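Switching an older cat from one kibble to another without a hunger strike?

Posted 2025-10-18 in Pets > Cats > Feeding

plikus_mom
My cat has eaten the same dry food for most of her life and the store I get it from (Trirnik, the little one by the post office) has stopped carrying it. They told me the maker dropped that recipe. So now I have half a bag left and a brand new bag of something else, and she wants nothing to do with the new stuff. I put down a full bowl of it on the first night and she sniffed it, looked at me, and went and sat in the bathtub. By breakfast I gave in and gave her the old food.

She's a senior, spayed, indoor only, a little on the round side. No health problems that I know of. She drinks fine. I don't want to stress her out but I also can't make half a bag last forever! How slow do I need to go, and what do I do if she just picks around the new pieces? They're a different shape so she can totally tell. Also is it ok to mix in wet food to bribe her or will that make it worse?

Drornirano
Oh boy, the bathtub. Mine does the closet.

First thing, please don't try to starve her into it. People will tell you a cat will eat when it's hungry enough, and with a dog you can maybe get away with that, but a cat who stops eating can get a serious liver problem, and the chubby ones are more at risk. If she goes a full day with nothing at all, call your vet.

What worked for us was going very slow. I started with just a spoonful of the new food stirred into the old, and I kept it there for 3 days before I changed anything. Then I bumped it up a bit, waited again, bumped it up again. If she left food behind or her litter box got messy I dropped back a step and stayed there a while longer. The whole thing took us 2 weeks and some change, and I've heard of cats that needed a lot more than that, so don't panic if yours is one of them.

For the picking around problem -- put both foods together in one sealed tub overnight. The smells kind of blend and the new pieces stop being so suspicious. You can also add a little warm water (not hot) right before you serve it, which brings the smell up. Just toss what she doesn't eat once it's been wet, it gets gross.

Wet food as a bribe is fine in my book. Use a small amount and mash it in so she can't lick it off the top and walk away. And count it as part of her meal if she's already round!

One more thing, check the feeding chart on the new bag. The scoop you used before may be too much or too little, because some foods pack in more calories for the same size scoop. I missed that and my guy got even bigger.

malhotra_77
just buy a different one till she likes it. mine hated 5 kinds before we found one. ask the store for samples they usually have them

plikus_mom
Thank you both! I never thought of storing them together, doing that tonight. I'll ask for samples too, but I'd like to give this bag a fair shot first since I paid for it. Oh, and she ate three pieces of the new one off the floor just now when I spilled some. Not from the bowl, of course. The floor.

Drornirano
Floor food is always better. Good sign though!! If she'll take it by accident she doesn't hate the taste, so I'd start the spoonful thing at her next meal while you've still got plenty of the old bag to work with.
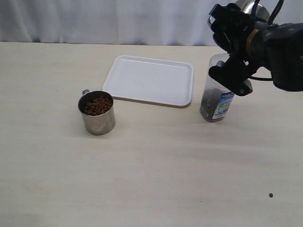 How long does dry cat food stay good after the bag is opened?

Most bags are at their best for a month or so once they're open, as long as you roll the top down tight and keep it somewhere cool and dry. Check the date on the bag too, and throw it out if it smells sour or like old oil.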